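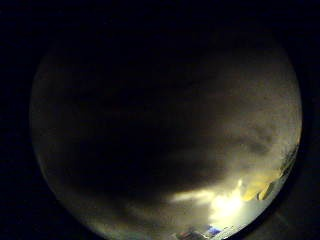

Posted Sun 3 March by Kauko Hirvonen
Filed under: Home & Garden > Heating and Insulation

Loft hatch drips in cold weather, is it the insulation?

Bungalow, unheated loft, mineral wool laid between and over the joists. On cold mornings there is water on the underside of the hatch and a ring of damp on the ceiling paint next to it. The roof felt is dry wherever I can reach. The hatch is a plain painted board, 17 mm thick, resting on a wood stop. No seal. I was going to buy another 500 mm wide roll and lay it over the hatch. Is that enough, or do I need a vent in the roof as well?

Catriona Cairns
Insulation on its own won't fix it. You have two faults. The board is cold, so room air condenses on the underside, and the joint leaks, so moist air also gets into the loft. Do the joint first. Clean the stop, fit a compression strip on all four sides, and add two catches that pull the hatch down onto it. A loose board does not weigh enough to close the strip. Then glue rigid foam to the top face, cut small enough to clear the opening when the hatch swings. Loose wool on a hatch gets pushed off the first time you go up.

Leave the roof vents alone for now, but check that the wool isn't packed into the eaves. If it is, pull it back until you can see daylight or feel a draft. The damp ring should be left to dry before you paint it. Mine took until May.

Urquhart
get a dehumidifier

Kivport
Agree with the strip and catches. Measure the gap before you buy, as the thin self-adhesive foam goes flat within a year. I used the hollow rubber type. Also look at any cable holes near the hatch. I had one under the wool that was wetting the ceiling in the same spot, and a bead of sealant closed it.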